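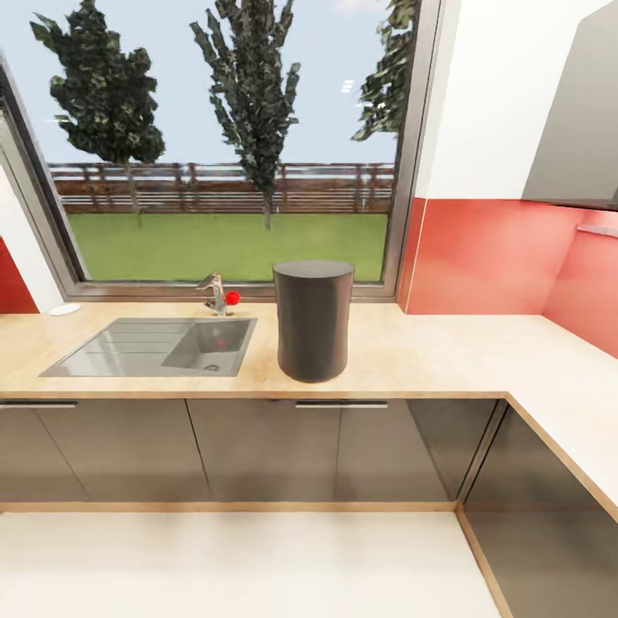 Griludau wrote back that the simulation seat is cheaper than one broken wrist joint, and that we should stop shopping for arms until we've run a month of kitchen tasks in software. Fair. Annoying but fair.

So the budget, redone Friday night, too much coffee. November 27, 2020, for anyone digging through this later.

Sim license from Bruvik – 753 a year. Fine. Paying that one.

Kitchen scene pack, 360, one time. Gray sink with a faucet, red backsplash, counters that turn a corner. The corner is what I wanted, our real test bench is going to be an L too and reach is the whole question. Small ball by the faucet is a decent first pick, tall canister later maybe.

Arm: not yet. Tomoana quoted 11 weeks lead time and wants a deposit up front. Grullero has a smaller one, 7 weeks, but the mounting plate is extra and thier PDF doesn't say how much. Emailed twice.

Plan is sim thru winter, pick the arm in spring, everything bolted down by July. Need to price out a GPU still, mine chokes when the window and the trees are in view. Also a power supply. Also shipping, which I forgot last time – again.

Will post the spreadsheet when its less embarassing.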